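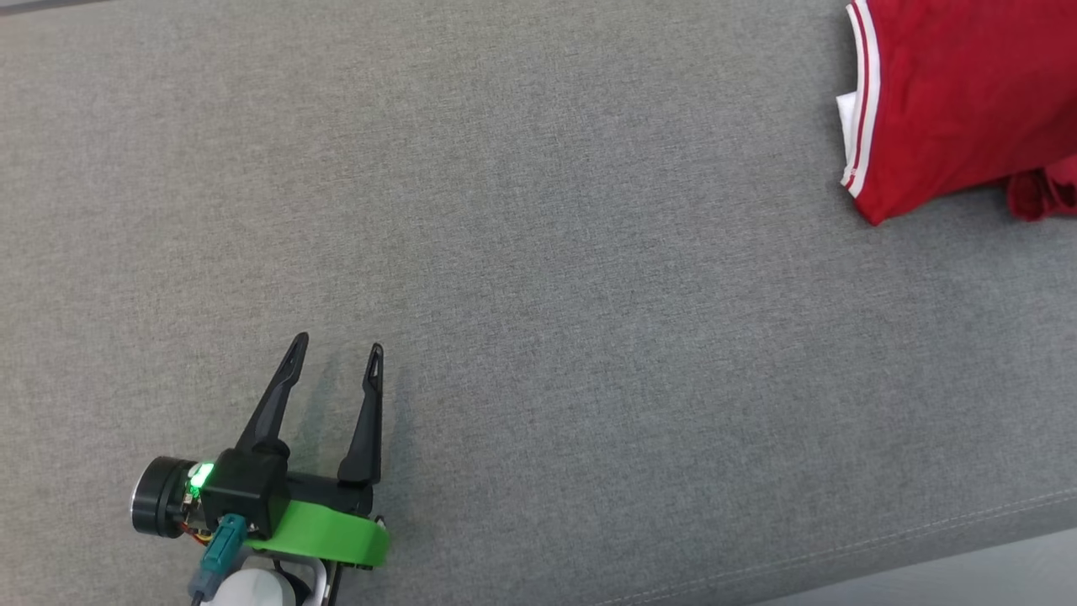

Secondhand clothing is a much bigger business than I thought when I picked it for my spring project, and most of it runs on guesses about what a stranger will want to wear. I started out wanting to write about prices and ended up spending half the semester on color. Take a red top with striped white and red trim: is it sportswear, is it casual, does it go under "red" or under "patterned"? Every seller I looked at had a different answer, and the answer changes who ever gets to see it. If you search for plain red shirts, you may never find the one with the stripes.

So my question became: how do the words in a secondhand listing affect whether the thing sells?

Where I looked

I used listings from Grido, the resale app pretty much everybody in my dorm has on their phone, and I compared them with the racks at Halás, the thrift store in downtown Pranside. Halás is two floors of clothes sorted by type and then by color (the upstairs smells like an attic, in a good way). Grido has no racks, obviously, so the title and the tags have to do all that work.

I pulled 3,919 Grido listings over four weeks in March. I only took tops, because pants are a nightmare. Waist sizes are given in three different systems and people measure them lying flat, or stretched, or on themselves. Tops were bad enough!

Then I ran a short survey and got 200 answers, mostly from students. I asked people to look at a top and type what they would search for if they wanted to find one like it.

What people type

Color came first almost every time. In the survey, 79 percent of people started with a color word, and most of them used a really basic one. Red, blue, black, gray. Hardly anybody wrote "crimson" or "charcoal" or "sage," but sellers love those words. I get why, they sound nicer, and I've listed a sweater as "oatmeal" myself. It sat there for weeks. I changed it to "light brown" and it went in a few days, though I know one sweater proves nothing.

The second word was usually the kind of garment, and that's where it got messy. Some people call anything with short sleeves a T-shirt. Some people are very strict about what counts as a polo. I had one response that just said "dad shirt," and I'm keeping it in the data.

Trim and stripes came up a lot less than I expected. Only 11 people in the whole survey mentioned the collar or cuffs at all. I think that's because you notice those when the shirt is in front of you, but you don't go looking for them unless you're replacing something you lost.
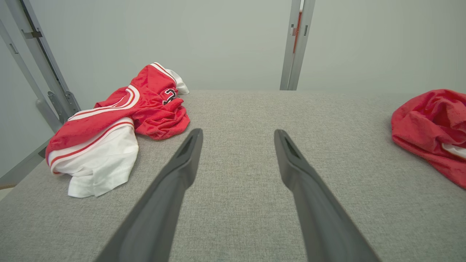 What sellers write

Sellers think about it from the other direction. They have the thing in their hands, so they write down what makes it special to them: the brand, the year, the concert it came from. A lot of titles on Grido didn't have a color in them anywhere. I assume the sellers figured the photo would cover it, but the photo only helps once someone has scrolled that far.

Listings with a plain color word and a plain garment word in the title sold faster in my sample than the ones without. The gap was biggest for cheap items. For expensive brands it almost disappeared, and that makes sense to me, because those buyers are searching by brand and don't need the help.

How the thrift store does it

I asked at Halás how they decide where a striped top goes. The rule is that you go by whichever color you'd see from across the room. I love this rule. It's fast, you can teach it in a minute, and it matches what my survey people did without being told. It falls apart with plaid, and they know it, so plaid gets its own rail by the stairs.

Their overflow goes to Bridorari, a sorting company outside town, where clothes are split up by fabric and condition and color hardly matters anymore. I wanted to visit but couldn't get a time that worked with my lab schedule, so I only know what Halás told me.

Problems with my project

The biggest one is price. A cheaper top sells faster whatever you call it, and I only sorted prices into low, middle and high. I should have been more careful there. My survey was also mostly people my age, and I have a feeling my grandparents' generation would search very differently (or would just go to the store). And I couldn't tell a sold item from one the seller marked as sold to get rid of it.

If I did it again I'd pick one type of garment, probably hoodies, and ask sellers if I could rewrite their titles partway through. The tag list I used for sorting colors is in the appendix, including the argument I had with myself over teal.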